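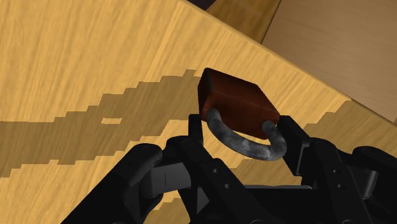

A padlock with a reddish-brown body and a dark grey shackle.

Trevor Hartley has run the self-storage place on Kudow Road for 17 years. Before that he drove a delivery truck for Jenton, a furniture store that has since closed. He bought the site when it was a row of garages with a gravel lot, and there are now 145 units behind the office.

"I didn't know anything about storage," he said. "I knew about backing a truck up to a door, and that turned out to be useful, since half the places I delivered to had no room to turn."

Most of his customers are moving house or clearing one out. He said the second group stays longer. A family will rent a unit for two months after a parent dies and still be paying for it three years later.

"They come in and sit with the boxes for an hour and leave with one lamp. I don't push them. I do tell them what they've paid so far if they ask."

People bring their own locks. Hartley sells a few at the desk but says he makes very little on them. He would like customers to spend more on a lock and less on plastic bins.

"Get one that fits the hasp. Write down who has the other key. I cut off 18 locks last year, and most of them belonged to people who were standing next to me."

Unpaid units are the part of the job he likes least. He sends letters, then calls, then sends another letter. An auction is the last step, and he has held only a handful.

"It's always mattresses. People watch television and think there's going to be a motorcycle under a sheet. I had one with a decent piano in it and the buyer couldn't get it home."

Damp is a bigger worry than theft. The lower row, which everyone calls Lightfoot after the creek behind it, took in water one December when a drain backed up. He had the floors raised and the drain replaced, and he moved the affected customers uphill at the old price.

His advice on packing is short. Put things on pallets. Leave a gap at the back wall. Keep a path down the middle, and put a list on the inside of the door. He does not allow food, paint or gas cans, and he still finds all of them.

The rent on a small unit went up in June 2018, the first increase in four years. He said he lost two customers over it and one came back.

Hartley has no plans to sell, although a larger company has asked twice. His daughter does the books and wants to add a second gate on the Dirnov Street side.

"She's probably right about the gate," he said. "I want to see what it costs first."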